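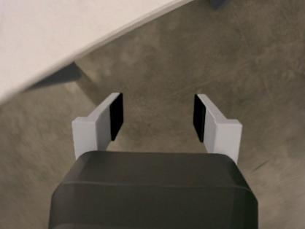
4. Setting the heating programme

The Sunen room controller holds up to four heating periods a day. It leaves the factory with two periods already set, one for the morning and one for the evening. Change these before you hand the controller over to the people who will use it.

Before you start

Make sure the boiler is switched on and that the display shows the correct time. If the time is flashing, go back to section 3. A programme entered while the time is flashing will not be saved.

You will need the installer code. On all controllers supplied through Minddale this is 2628. It can be changed later from the Service menu.

4.1 Entering a heating period

1. Press and hold Menu until the padlock sign appears.
2. Enter the installer code and press OK.
3. Turn the dial to Programme and press OK.
4. Choose the day or group of days. Weekdays and weekends can be set apart from each other.
5. Turn the dial to the start time and press OK.
6. Turn the dial to the end time and press OK.
7. Set the temperature you want for this period and press OK.
8. Repeat steps 5 to 7 for each further period.
9. Press Back twice to save.

Note: Periods must not overlap. If they do, the display shows E9 and keeps the earlier setting.

Note: A period that runs past midnight has to be entered as two periods, one on each day.

4.2 Setback temperature

Between heating periods the controller falls back to the setback temperature. The factory setting is 16 degrees. In a house with thick stone walls a higher setback often costs less than heating the rooms up from cold each morning - try it for a fortnight in November and compare the meter readings.
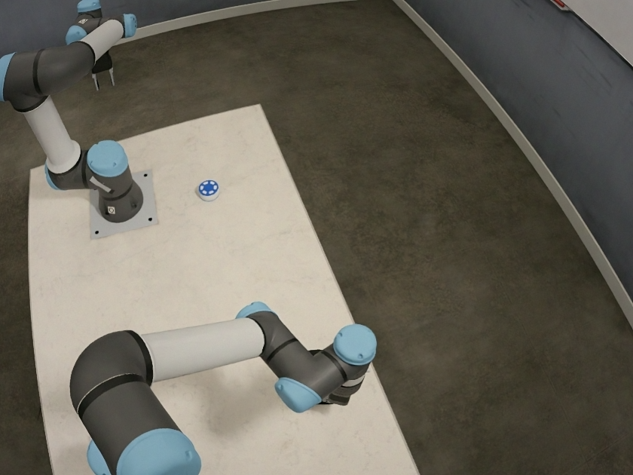 Léonie Vasseur wrote to us after the last edition to say that her setback had gone back to 16 degrees following a power cut, and that step 9 ought to mention the backup battery. She is right. Settings changed less than 600 seconds before the power fails are kept only if the battery is fitted.

Caution: Switch off the supply at the fused spur before opening the battery cover. The terminals behind it are live.

4.3 Using a Susider outdoor sensor

If a sensor is fitted, turn Early Start on in the Programme menu. The controller then works out for itself when to fire the boiler, and the start time becomes the time at which the room should be warm. Owners of the older Esteban sensor should leave Early Start off.

Section revised 22 Oct 2021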